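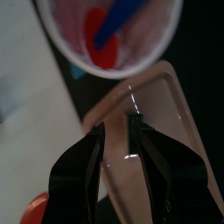 White cup, red and blue bits inside.

Clearing a cluttered desk with one cup

Quick one, typing this before work. You need a cup and ten minutes, thats it.

1. Pick a cup you don't drink from anymore. Light inside is best, small stuff shows up.
2. Small loose things go in first. Lie them down if they fit.
3. Long thin things last, on top, so you can grab them.
4. Flat plastic pieces stay out. Stack them next to the cup, they only jam it.
5. Wipe the desk. Put the cup back in the same spot evry time.

Full already? Tip it out, toss what you haven't used since May, start over. Don't get a second cup. I did, and then I had two full cups.

Drawers next time.

Nneka Amadi, 19th November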